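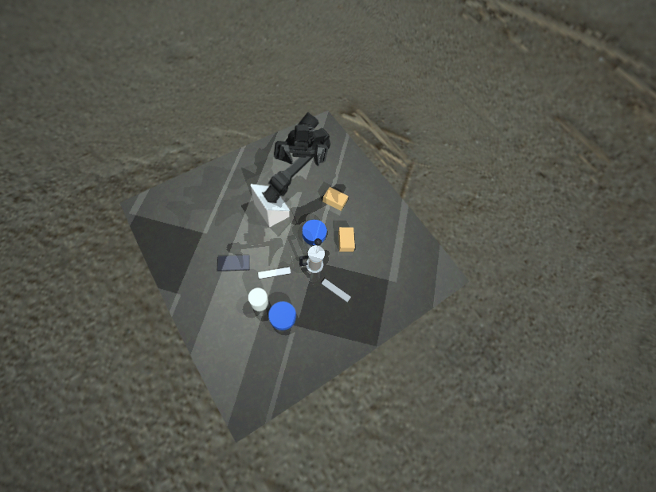
Grey tabletop on sandy, gravelly ground

Gravel gardens: your questions

We get more letters about gravel gardening at Plorance than about everything else put together, and we love it! If your question isn't covered, ask at the plant sales hut or drop us a line.

Do I need full sun?

For lavender, thyme, sea holly and most of the silvery plants, yes, the more the better. If your plot only gets sun for half the day you can still have a lovely gravel garden with hardy geraniums, euphorbia and lady's mantle (which will seed itself everywhere, so be warned).

My soil is heavy clay. Should I give up before I start?

Please don't! Our Xolalpa border was sticky yellow clay when we took it on and it's now the part of the garden people ask about most. We forked in coarse grit, raised the level a little so winter rain could run off, and planted small. Small plants settle far better than big ones.

Do you put fabric under the gravel?

Under paths, yes. In the beds, no. Half the joy of this kind of garden is letting poppies and verbena pop up where they fancy, and they can't do that through a sheet of fabric. You will have some weeding to do, but they pull out of gravel beautifully after rain.

How deep should the gravel be?

We use 5 cm in the beds and a bit less around very small alpines, keeping it clear of their crowns.

What size of stone is best?

Mixed sizes look most natural to us. Very fine pea shingle is pleasant underfoot but it does travel, and local cats adore it. Sharp stone stays where you put it.

When is the best time to plant?

Autumn, if your soil drains well, as the roots can get going while the ground is still warm. We were still planting in November this year. On wet clay, wait for spring.

How often do I water?

Well, hardly at all once things are growing away. Give each plant a proper soak when it goes in, then one good drink a week through its first dry summer. We run the whole of the Xolalpa border from a single 200 litre butt, and by the second year we had stopped filling cans for it.

Should I feed the plants?

No! Rich soil makes them floppy and they fall over in the first storm. Leave them lean.

Can I stand a table and chairs on gravel?

Yes, and it's a wonderful place for breakfast. Rake the stones level first, and if the legs are thin, slip a flat slab under each one.

Does it look bare in winter?

Leave the seed heads standing and it looks marvellous, particularly with frost on the sea holly. We cut back at the end of February.

Can I bring my dog to see the garden?

Yes, on a short lead. There's a water bowl by the gate.

Page updated December 18, 2022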